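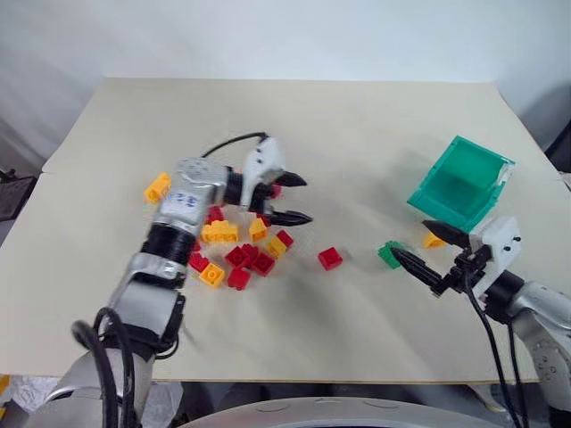

What's the easiest way to store toy building bricks when you've got red, yellow and green ones all mixed together? Put them in one see-through tub with a lid and don't bother sorting by colour.

Posted by Jana Lammers

My son tips his out on the table every day after tea and I'm fed up with picking them up one at a time. I bought a Clindel drawer set in July with a drawer for each colour and it lasted a week! Do you lot sort yours or just chuck them in?

Ingvar Bundgaard

We've got 500 or so bits and I gave up on colours years ago. Kids want a long one or a short one, they're not fussed what colour it is. If you must sort, do it by size, so the long bricks go in one tub and the little ones in another.

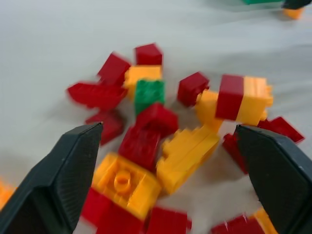
Oh, and pull apart anything that's still stuck together before it goes away, or you'll be at it with your fingernails next time. Lay an old sheet down first too, then you can gather up the corners and tip the whole lot back in.

Radard60

Same as above really. Ours live in an old ice cream tub. Washing-up bowl works as well.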